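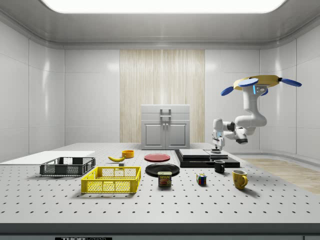 4 min read

Home Projects Gallery Join us Contact

Clekden Robotics Club: the summer tidy-up project in pictures

Sep 10, 2022

We promised everyone a gallery and we've finally got round to it! All through August the club was working on the tidy-up project, in which a robot arm has to sort out a table full of household things, and all of it happens in simulation. Most of our members had never touched a simulator before the first session. By the last one they were arguing over friction settings while eating their sandwiches, and it was lovely to hear.

The table

One arm on an overhead mount, one very bright ceiling light and a table covered in holes. The members named this world Tanasarn (a long story involving a bus journey), and it's the one we set most of the tasks in. Yes, the banana has a name as well. It's Castell.

Everything on the table got its place after a vote. The Spam can went in at Iddrisu Boateng's request, as he wanted something upright with proper corners, and from where we're looking it overlaps the front edge of the black plate, so that going for one means thinking about the other. The puzzle cube was a popular choice too. Chie Koyama wanted mugs of different sizes because a handle changes everything about how you come in with a gripper, so there's a small black one and a larger mustard-yellow one near each other.

The yellow crate is where the first task ends: banana in the crate. It sounds like nothing at all. The youngest pair spent an entire evening on it and cheered so loudly when it worked that somebody came through from the badminton next door to see what had happened.

How we worked

Members worked in pairs, one at the keyboard and one with the notebook, swapping every 30 minutes. Charoen Jitpraphai ran the clock and was very strict about it. The notebook job turned out to be the more popular of the two, mostly on account of the drawings. There are some cracking sketches of elbows in there, and a whole page of grippers with faces.

Each pair began by moving the arm by hand, joint by joint, until they had a feel for where it could and couldn't reach. After that came the scripts. We used Mevivell, our own little set of helper commands, which Surachet Somboon started writing in the spring and which now has bits in it from nearly everyone. If you type "home" the arm goes back to its starting pose. If you type "hoem" it does that too, after popular demand.

The tasks

Banana to crate, as above. Then stack the plates, red on black, with the can moved out of the way first. Then the cube on the red plate without nudging the bowl, which was tougher than it looks because people kept swinging the elbow round low. The last one was the cabinet: open the top drawer by its bar handle and leave it open. Only 2 pairs managed the drawer before we ran out of sessions, so well done to them, and it will be back in the autumn for everybody else.

Scoring was simple. Each pair had 10 goes at a task and wrote down every one, good or bad. We're quite proud of the bad ones! "Mug gone, don't know where" is a perfectly good result, and it led to a really useful chat about what happens when you close a gripper too hard on a light object in a physics engine. (The mug had left at speed. It was found a long way below the floor.)

Favourite bit

Ask Matvii Kravchuk and he'll say the lighting. He got very keen on it, and spent his spare time moving the lamp about and changing its strength to see whether the camera-based scripts still found the cube. Quite often they didn't, and a couple of the older members have taken that up as their own project for next term.

What's next

Same table, new jobs. We'd like to have a go at the mugs properly, and there's talk of sorting things by colour between the dark crate and the yellow one. New members are very welcome and you don't need to have written any code. Bring a pencil for the notebook.

2 comments Share

Previous gallery Next gallery Back to top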